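From the newsletter, May 2023

Hello again, and sorry for the long gap between letters — I've been glued to Ullora for most of the spring and not much else has got written.

For anyone who joined recently, Ullora is the little Earth-watching satellite that Tisus has been trying to get off the ground since before I started this newsletter. It's roughly as glamorous as a microwave oven and I love it. It carries one instrument, a heat camera for spotting peat fires, and it was supposed to fly in December as one of those passengers that squeeze in alongside somebody else's much bigger payload. Then the bigger payload slipped, and the whole lot slipped with it.

Well, it's up! The launch went out in the small hours and I watched it in bed with the sound turned down and one earphone in. The stream froze twice (once right at stage separation, thank you very much) and I had to find out from the chat that the upper stage had lit. Separation of Ullora itself came 178 minutes after lift-off, which is a long time to lie awake looking at an animated dot.

The orbit is a good one. They were aiming for 553 kilometres and Kai Reuter, who runs the operations side at Tisus, told me they were "close enough that we stopped talking about it and went for breakfast". First contact came through the ground station at Ouazzani on the second pass. The first pass was a dud, with nothing heard at all, and I gather the room went very quiet. Kai blames a pointing file with the wrong time in it. It was fixed before the next pass and the signal came up loud and clear.

Since then it's been the slow stuff. Batteries, temperatures, getting the tumbling under control, turning things on one at a time and leaving them alone overnight. The camera door stays shut until the team is happy that everything has finished outgassing, so please don't write in asking for pictures from orbit yet. I've already asked. Twice.

Several of you wanted to know what it cost to get a seat. Tisus won't say, and I've given up fishing. What they will say is that the team wrote 3,260 pages of paperwork for a spacecraft you could lift on your own, and Svatopluk Šimek, the chief engineer, reckons he signed most of them. He's now back on the spare model in the workshop at Bendel, where they try out every command on the ground before sending it up. If you've never seen people rehearse switching on a heater, it's strangely gripping — there's a script, and somebody reads it aloud, and everyone answers.
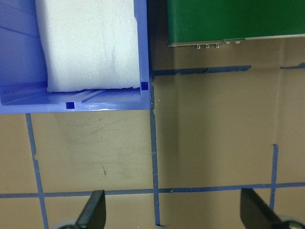

Foam block in a blue plastic bin.

I also had a nice long email from a reader asking whether all these small satellites are simply tomorrow's junk. Fair question. At that height there's still a trace of air, and Ullora should come down by itself in the end, though how soon depends a lot on what the Sun is doing. There's a small drag sail as well, folded up on the back panel, which the team can pop open when the work is finished. I'd like to do a proper piece on sails next time, so if you've worked on one, or have strong opinions about them, hit reply and tell me.

If you want to hear Ullora for yourself, the beacon is on for now and radio amateurs have been picking it up with fairly modest kit. Send me your recordings, however scratchy, and I'll pass them on to Kai.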